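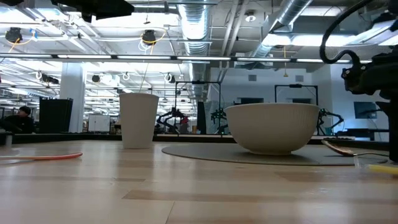 Durnham Evening Program - Materials at the Table
Session 2 notes, May 7, 2018 (L. Kallio)

Recap from last time: clay body + glaze + firing. Three separate things, people keep mixing them up on the worksheets.

Earthenware - low fire, stays porous. Needs glaze to hold liquid. Chips easy.
Stoneware - higher fire, dense, heavy. Most everyday bowls.
Porcelain - highest fire, white body, can be thin. Ring test: tap the rim, listen. Clear note = dense body, no cracks. Dull = suspect.

Ridges and ribbing. On ceramics mostly decoration, some grip. Glaze runs off the high edges and pools in the grooves, so you get darker lines with colored glazes and almost nothing with plain white. On paper cups ribbing can mean a second outer wall, air gap, slower heat to the fingers.

Heat transfer, quick version. Water boils at 100 C at sea level. Thick wall soaks up heat at first, then gives it back slowly. Prewarm the bowl if you want soup to stay hot. Thin wall = hot outside fast. Felt is mostly trapped air, so a decent insulator, poor against spills.

Wood: moves across the grain, hardly at all along it. Oil finish is easy to repair, marks easy too. Don't leave wood spoons soaking, the grain lifts and they go fuzzy.

Paline handout has the glaze table, p. 10. Ignore the second colum, it's from the old edition.

For next time
- read Ķēniņš, chapter on thermal shock
- bring one bowl from home, any kind, and do the ring test in front of your group
- worksheet B, front side only

Late worksheets go in teh tray outside my office, not under the door.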